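Bettencourt alarga a Portugal o sistema de classificação de hastes florais da Zirura

Comunicado de imprensa
10/1/26

A Bettencourt, distribuidora grossista de flores de corte e artigos de decoração floral, passa a aplicar em todos os seus entrepostos portugueses a tabela de classificação de hastes desenvolvida pela Zirura. A tabela abrange flor natural e flor artificial e substitui as designações comerciais usadas até agora por cada fornecedor.

A medida entra em vigor em novembro e aplica-se às encomendas de floristas, empresas de eventos e estabelecimentos hoteleiros. As encomendas registadas antes dessa data mantêm as referências antigas até à faturação.

Âmbito da tabela

A classificação organiza 765 referências em cinco classes de comprimento e quatro classes de diâmetro de corola. O comprimento é medido da base do caule ao ponto de inserção da flor. No caso de hastes ramificadas, conta o ramo mais longo. O diâmetro é medido com a corola no grau de abertura indicado na ficha do produto.

Para a flor artificial, a tabela acrescenta dois campos: o material da pétala e a presença ou ausência de arame no caule. A indicação de arame era, segundo a distribuidora, a informação pedida com mais frequência pelos clientes que montam ramos à mão, uma vez que condiciona o corte e a curvatura do caule.

«Havia fornecedores que mediam a haste com a flor incluída e outros que a mediam sem ela. O florista recebia duas caixas com o mesmo código de altura e não conseguia usá-las no mesmo ramo», refere Elmarie Oosthuizen, diretora de produto da Zirura.

Ramos pré-montados

Os ramos vendidos já montados seguem um regime próprio. A ficha passa a indicar a cor dominante, as cores secundárias, o tipo de folhagem, o comprimento do feixe de caules e a largura máxima do conjunto — medida na zona mais aberta, sem compressão das flores exteriores.

Nos ramos artificiais de cores mistas, a ordem das cores na ficha corresponde ao número de flores de cada cor. As flores de enchimento e os raminhos finos são registados à parte e não entram na definição da cor dominante.
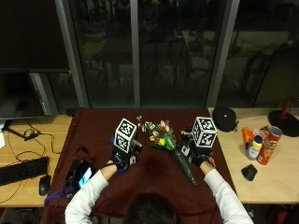 Rotulagem e códigos

Cada caixa recebe um rótulo com a classe de comprimento, a classe de diâmetro e o código de cor. O rótulo é impresso pela Rekis, que assegura também a conversão dos catálogos existentes. Os códigos de cor têm nove posições, das quais a última está reservada para acabamentos especiais, como pétalas tingidas ou com brilho.

Os clientes com sistemas próprios de gestão de stock podem pedir a tabela de correspondência entre referências antigas e novas. O ficheiro é fornecido em formato de texto separado por ponto e vírgula. A conversão de um catálogo de dimensão média demora cerca de 4 dias úteis.

Fornecedores

A Pollska, fornecedora de folhagem e de flor artificial da Bettencourt, já envia as fichas no novo formato. Os restantes fornecedores dispõem de um período de transição durante o qual a medição é feita à entrada do entreposto, por amostragem de cada lote. Os lotes com desvio superior à tolerância da classe são reclassificados — a devolução só se aplica a danos ou a erro de cor.

«A reclassificação não altera o preço de compra acordado. Altera o local de armazenagem e a referência com que o artigo sai para o cliente», esclarece Geetha Thevar, responsável de operações da Bettencourt.

A tabela será revista uma vez por ano. Os pedidos de inclusão de novas referências devem ser apresentados pelo fornecedor, acompanhados de amostra física e ficha preenchida.

Sobre a Bettencourt

A Bettencourt comercializa por grosso flor de corte, folhagem, flor artificial e acessórios de montagem para profissionais.

Sobre a Zirura

A Zirura desenvolve tabelas de classificação e fichas técnicas para os setores da floricultura e da decoração.

Contacto para a imprensa: gabinete de comunicação da Bettencourt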